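Store > Garden & Outdoor > Help > Questions and Answers

Hi and welcome! These are the things people ask me most often about the Grustard garden range, which covers the ponds, swings, picnic sets and the big treehouse. If you're standing in front of a box that won't open, start at the top.

I bought something and it's still in a box. What now?

Find a spot where you have permission to rez, drag the box from your inventory onto the ground, then click it and choose Unpack. A folder shows up in your inventory with the item, the notecard and the landmark to the main store. You can delete the box afterward, but do keep the notecard, the menu commands are all in there.

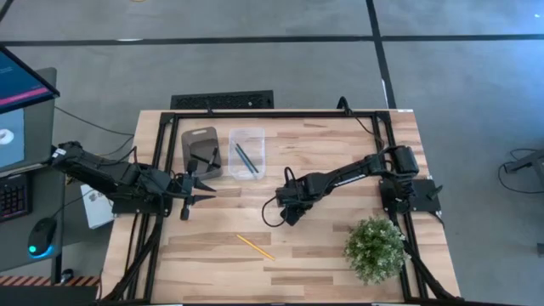
Tabletop with rail frame and two arms.

How much land impact do the ponds use?

The small Bailly pond is 2, and I'm still so happy about that number! The fish are part of the same mesh, so they don't add anything. If you resize the pond a lot the land impact will climb, so check it in the edit window before you link it to anything else.

Can I change the textures?

Yes! Click the item and pick Textures from the menu. Wood, stone and cushions change separately on the swings and picnic sets, and the treehouse also has a menu for the rope and the leaves (the red fall leaves are my favorite, they glow a little at sunset). Only you can use the menu at first. Go to Access if you want to open it to your group or to everybody.

What's the difference between the Adau swing and the Tellora swing?

Adau is the round hanging one for a single avatar or a couple, with a slow sway you can turn off. Tellora is the long porch swing with 100 animations, and it has room for friends. Both use the same cushions, so they look lovely side by side.
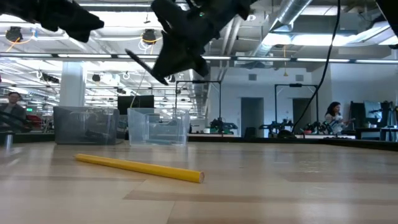
The sway on both is done on your own viewer, so it won't slow down your region, and two people sitting together may see the swing at slightly different points. If your avatar floats above the seat, click Adjust while seated and nudge yourself down. The swing remembers your position the next time you sit.

Are the items copy or transfer?

Everything in the garden range is copy and modify, no transfer. Gacha leftovers from the old shop are the only exception. Want to send a present? Use the Gift button on the vendor and type your friend's full account name.

I paid and got nothing!

Check the Received Items folder first, then search your inventory for "Grustard". If your inventory hasn't finished loading (mine has 2,896 things in it and takes forever), wait for the number to stop going up and search again. You can also click the redelivery board beside the store entrance and it will send you everything you've bought from us. 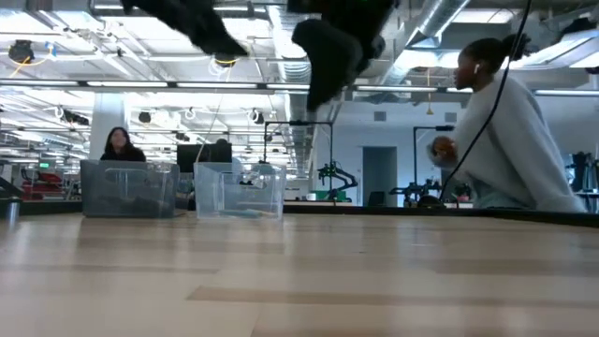

Where can I try the treehouse before buying?

There's a full-size one on the platform at 3,851 meters, and the blue teleport disc in the store takes you straight up. Sit on anything, play with every menu, bring a friend! The demo resets itself on Sunday, so any texture changes you make will stay until then.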